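Odgate Community Boards > Home and Hobby > Paper, Pens and Notebooks

Keeping a daily notebook – do you index yours?

marigold_47
I've kept a daily notebook since my kids were small, and this April I finally sat down to find the recipe my aunt gave me over the phone. Two evenings and 9 notebooks later, still no recipe! So now I'm wondering whether I should number the pages and keep an index in the back like my sister does. Does anybody stick with it?

LadiOgundipe
Oh, I feel for you. I number every page, and at the end of each month I sit down with a pot of tea and write up the index. My current one is a Famitz with 127 pages and the index takes up four of them. It's a lovely hour, you get to read your own month back.

drustance_dan
I'm going to disagree with Ladi, warmly. I tried it for a year and started dreading the end of the month. Now I put the dates on the spine with a paint pen and leave it at that. Half the fun is bumping into things you weren't looking for.

LadiOgundipe
Dan, that's fine until you need the boiler man's number at 7 in the morning – ask me how I know.

pennyroyal
Somewhere in between for me. I fold down the corner on anything I'll want again, recipes mostly, and ignore the rest. 38 folded corners in the last book. Marigold, have you checked inside the back covers? That's where all my phone scribbles end up.

marigold_47
Penny, it was inside the back cover. Plum cake, with half the sugar crossed out. I'm baking it tonight, and I'll try page numbers in the next book, but no promises on the index. I do like a light blue cover, so I've gone with that again.

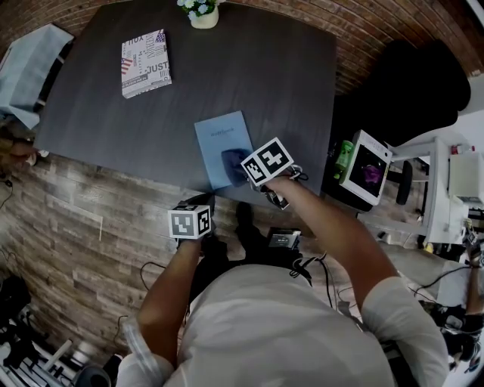

Light blue notebook, near the front of the table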